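# Speaker notes - running a repair morning in a small town

Slot is after the tea break. Keep the first part short, people will still be finding chairs. 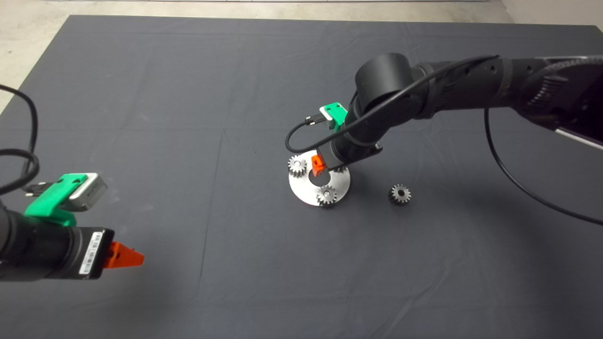

Start with the hall. We meet in Dallwood, in the old school hall behind the church, on a Saturday morning once a month apart from August. The doors open at 9.30 and we stop taking things in at 12. Say the closing time twice, as it is the thing new groups get wrong. If you take in a vacuum cleaner at ten to one you will be there until three.

Ask for hands: who has been to one of these before? Who has thrown something away this month that they think could have been mended?

**What people bring**

Last year we logged 83 items. Lamps and toasters were the most common, then clothing, then clocks. Small parts wear out in clocks and there is not always a spare, so we tell people at the desk that a clock may have to come back another month. Don't go into clock detail here unless asked. It ran on for ages at Ondimcombe.

Bring up the point about booking. We tried drop-in only and had a queue out to the road by 10. Now half the places are booked and the other half are kept for people who walk in. The booked places go in the order they come, with no favours for friends.

**The desk**

Slow down for this bit. The desk matters more than the tools. Whoever sits there needs to:

- write down what the item is and what is wrong with it, in the owner's words
- get the form signed before anything is opened up
- say plainly that it may not be mended
- send the owner to sit with the repairer, and not off to the shops

That last one gets a question every time. Answer: we want the owner to see how the thing comes apart. They often know something useful too, such as when the noise started.

**Electrical safety**

Everything with a plug is tested before it is looked at and again before it goes home. We have 2 people trained to do it and we do not open the electrical table without one of them in the room. If neither can come, it goes on the poster and we do sewing and bikes only.

No microwaves. No gas. Don't get drawn into why, just say it is our rule and they can set their own.

**Money**

We started with a grant of £1,000. Most of it went on the tester, the insurance and a decent set of screwdrivers. Tea and cake covers the hall hire in most months - not January. We ask for a donation and leave a jar on the desk. Nobody is told an amount.

Mention that the Drinon hardware shop lets us have fuses and flex at cost. Worth asking at your own shop before buying online.

**If there is time**

The sewing table story: winter coat, broken zip, lining full of old bus tickets. Gets a laugh. Skip if running late.

**Questions**

Likely ones: insurance, finding repairers, what to do with things left behind. On the last, we keep them for 2 months with a label, then they go to the tip. It is on the form.

Spare forms are in the blue folder. Leave them by the door on the way out and collect any that are left.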